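Pitstead Gripper Comparison: Cup Rack Subset
Data card, revision 3

Summary
This subset contains 3,006 recorded attempts at placing plastic cups on a wire cup rack. It was collected at the Pitstead laboratory to compare two sets of gripper fingers, Fivov and Robles, on the same arms and under the same controller. Of these attempts, 1,422 used the Fivov fingers and the remainder used the Robles fingers.

Task
Each attempt begins with light blue cups on the table near the rack. Cups may start upright or upside down. An attempt is complete when the cups hang from the rack and the grippers have released them.

Views
Wrist and fixed cameras are recorded together. File names carry the camera position and the attempt number.

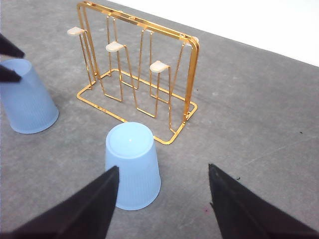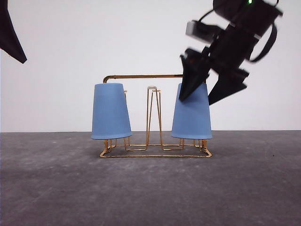
Labels
Each attempt is marked as complete, partial or failed. Labels were assigned by one reviewer and checked by a second. In 152 attempts the two reviewers disagreed; these are kept in the release with both labels and should be left out of any success rate reported for a single finger set.

Known limitations
Only one rack design and one style of cup were used. The rack is thin and reflective, and depth readings on the wire are unreliable. Fast wrist movements produce blur in the fixed view. Finger wear was not measured. Controller gains were changed once, in September, and attempts before and after the change are stored in separate folders.

Use
The subset may be used for research and teaching. Results should name the finger set and the folder. Requests for the raw controller logs should be sent to the Jaltness data office.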